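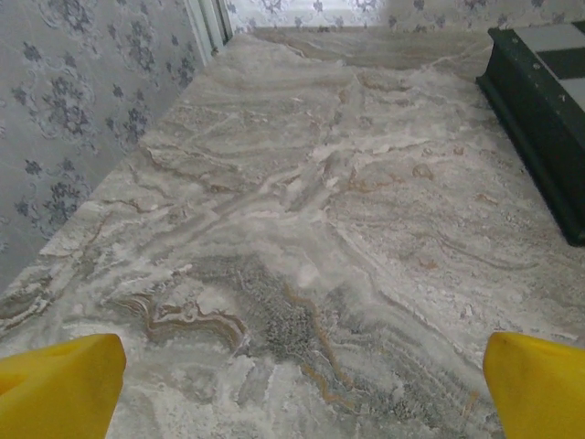

The counter, with the gray patch that started it.

Stories > Short Fiction > Kitchens

New Popular Authors Submit Log in

The Slab

Shireen wiped it again. Third time since breakfast. Same spot, the dark gray one, grainy like wet sugar.

"It's not coming off," Riaan said from the hall.

"I know it's not coming off. It's stone."

"So stop."

She didn't stop. The Uslow people were coming at four to value the house and her mother's counter was going to look dirty, because it always looked dirty, right there, to anyone who didnt know. White streaks, gray clouds, those little rusty flecks. And then the patch.

Her mother used to call it the island. The curly gold bits on the left were the reef. You rolled dough on the island and you kept your elbows off the reef. Rules. Shireen was thirty before she put an elbow there, the week of the funeral, and felt sick about it.

"Four hundred," Riaan said. He had the folder now. "She paid four hundred for it. From Darko, the yard out by the tracks. There's a reciept."

"Four hundred what? For all of it?"

"It was a second. Says so. Slab 3905, flawed, no returns."

She stopped wiping.

Flawed. All those Sundays and it was the cheap one, the one at the back of the yard with the sticker on. Her mother standing there in her October coat, haggling probably. Definitely. She'd have pointed at the patch and asked for money off, and got it, then come home and named it.

"There's a note too," he said. "On the back. It's just a list. Flour, wallpaper paste, call Lungile." He turned it over. "And then, lovely piece, the man was a fool."

The doorbell. Twenty to four. Early, of course they were early.

Riaan looked at her. She looked at the wallpaper, the blue-gray flowers her mother had put up herself, swearing the whole time.

"Tell them the kitchen's last," Shireen said, and got the flour down.

We use cookies to improve your reading experience. Accept | Manage settings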